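Sorting the rubber bands

5 Apr 2024

I spent most of this morning on the rubber bands. We have had a drawer of them since we moved in, and last July I added a bag my sister gave me when she closed her stationery shop. The drawer stopped closing in March. I have been pushing it shut with my hip since then, and today I pulled the whole thing out and carried it to the table.

The bands came from everywhere. Some were off broccoli and asparagus. Some came with the mail. The wide flat ones were from the shop, and they are the best of the lot. There was also a box marked Stiltico that I don't remember buying. Those were thin and tan and most of them snapped as soon as I stretched them.

That was my only test, by the way. I stretched each one to about twice its length and let it go back. If it cracked or stayed long, I threw it out. Old rubber gets either brittle or sticky, and the sticky ones leave marks on paper, so I didn't try to save any of those. I had to wash the bottom of the drawer with dish soap where a few of them had melted onto it.

After the bad ones were gone I sorted by width first and color second. I tried it the other way around to start with and it was a waste of time. When I need a rubber band I need one that fits, and I don't care much if it's red. But the flat colored ones are all close to the same width, so for those I did go by color.
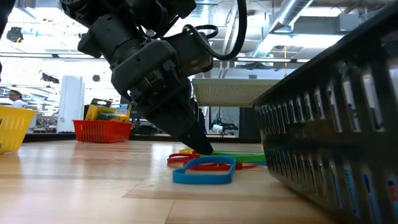
Blue, red, green and yellow flat bands on the table, with the black basket on the right.

I like plastic baskets with slots for this kind of job. You can see a little of what's in them without taking them down, and the dust has somewhere to go. The only trouble is that thin bands work their way out through the slots, so the small ones went into a jar with a lid. It used to have Ruvar pickles in it. I washed it twice and it still smells faintly of dill.

Trudy Lowther wrote to me after my post on twist ties and said she keeps her bands on a doorknob. I did that for years at our old place. It works fine until you have more than 17 or so, and then they start to roll off whenever someone opens the door. She also said to keep them out of the sun, and I agree with her there. The ones I had left on the windowsill were the first to go.

The flat ones get used the most here. I put them on seed packets, on the cutting board so it doesn't slide, and on the lids of paint cans that won't stay down. Two of them crossed over a freezer box will hold it shut better than tape.

The drawer closes now. I still have the twine to do, and a tin of keys that don't seem to fit anything in the house. I'll probably start with the twine.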